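4 Fitting and adjusting the drawer runners

This section covers the Paltach side-mounted runner in its 14 mm and 20 mm versions. For under-mounted runners, see the separate sheet supplied with the Ditach range.

4.1 Before you start

Check that the cabinet is standing level and that the back panel is fixed. A cabinet that has not been squared will pull the runners out of line, and no amount of adjustment at the front will correct this.

Each bag contains one left runner, one right runner and the fixing screws. The runners are stamped L and R on the inner face, near the stop.

Note: Runners from bags marked Grorkport are shorter and must not be mixed with those marked Paltach.

4.2 Fitting the cabinet half

1. Pull the runner out to its full length and press the release lever to separate the two halves.
2. Hold the cabinet half against the side wall, with the front end set back 2 mm from the front edge.
3. Mark the front and rear holes with a pencil. Use the slotted holes only at this stage.
4. Drive the screws by hand until the heads sit flat. Do not use an impact driver.
5. Repeat on the other side, measuring from the base of the cabinet and not from the first runner.

Caution: Keep fingers clear of the release lever when the halves are being joined. The lever closes under spring force.
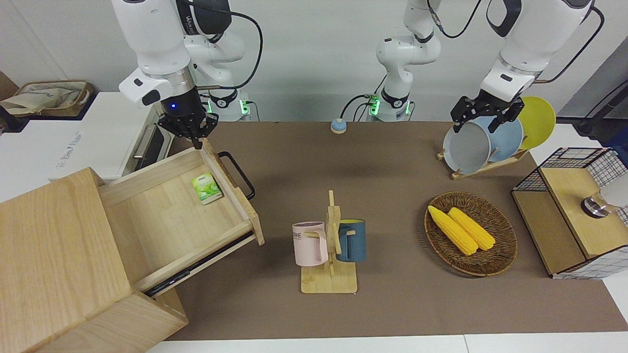 Fig. 4 - Wooden drawer cabinet with drawer open.

4.3 Fitting the drawer half

1. Turn the drawer upside down on a soft cloth.
2. Line up the drawer half with the lower edge of the drawer side and fix it through the slotted holes.
3. Turn the drawer the right way up and offer both halves together, keeping the drawer level.
4. Push the drawer in slowly until both sides click. If only one side clicks, withdraw the drawer and start again from step 3.

4.4 Adjustment

If the drawer front sits higher on one side, loosen the front screw of the cabinet half on that side, lower the runner and retighten. Once the gap is even, fit the remaining screws in the round holes. The runner cannot be moved after this.

A drawer that rolls open by itself usually means the cabinet leans forward. Adjust the feet first - the runners have no tilt setting.

4.5 Care

Wipe the tracks with a dry cloth every April. Do not oil them. Replacement bearings are listed under part 99 in the Georgiev spares list.

Section revised by Lotte Meijer. Drawings checked by So-ying Hsiao.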